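Skamano Tabletop Cell: Setup and Care

The Skamano is a single-arm cell for pick-and-place work on a fixed white table. It ships with a two-finger gripper, a wrist camera and an overhead camera. Kareck supplies the cabling and spare fingers.

Table layout

Set out the standard kitchen props before calibrating. Leave the tabletop holes uncovered where possible, as the overhead camera uses them as reference points.

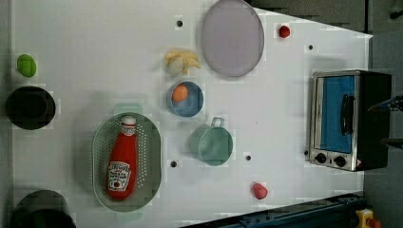 Overhead calibration takes about 47 seconds. Repeat it after any change to the table height or the camera mount. If the residual error is above 2 mm, tighten the mount and run the routine again.

Gripper and cable check

1. Power down and release the brakes.
2. Turn the wrist through 90 degrees each way. The cable loop must stay slack and clear of the fingers.
3. Check the screws on the mounting plate. Replace any that turn by hand.
4. Power up, jog to the pick position and confirm that the fingers open fully. 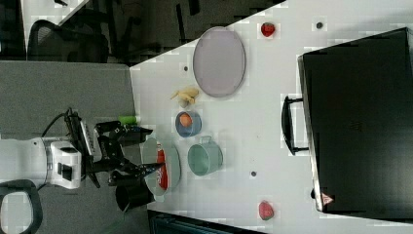 Wrist camera

Wipe the lens with a dry cloth every Tuesday. With the fingers open, both tips should appear at the bottom of the view, with the target between them.

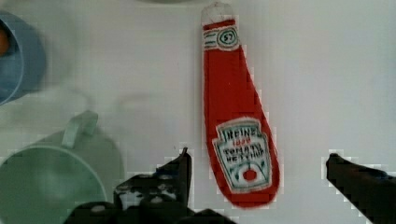 Wrist camera view, fingers open, ketchup bottle between the tips.

If one tip is missing from the view, loosen the camera bracket, re-center it and save the new offset under Tool > Camera.

Running speed

Run the first cycle after service at 70 percent and keep the emergency stop within reach.
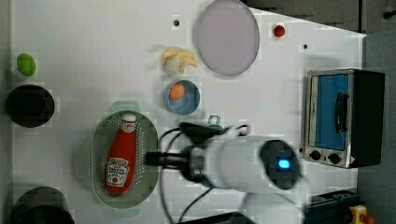
Return to full speed once the cycle completes without a fault. Finger pads are sold in pairs under the Prirnosetti name. Service questions go to Kam-wah Peng at Chiang.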